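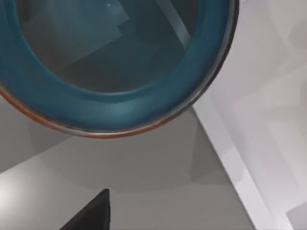

Sverre Boström wrote that the constituent sign-up form for the senator's town hall kept rejecting ZIP codes from the north end of the district, and that 12 people had already phoned the office over it.

March 25, 2021
By Pallavi Tyagi

Great catch, and thanks for the report! I tried the form myself and got the same error on the first go. Noltance still has the old district map loaded, so anything added in June gets bounced as "outside district." 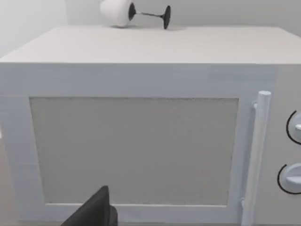
I uploaded the new map file and cleared the cache, then ran 80 test addresses through. All but one went in — the last was a typo of mine (wrong street number, sorry). Love it when a fix is this simple!

Still open: the confirmation email gives the room limit as 177, and the Skornport hall lists 200. Oda, can you check which one the senator's staff want? I'll leave the ticket open till then. Sverre, please ask your callers to try again, they should get straight through now.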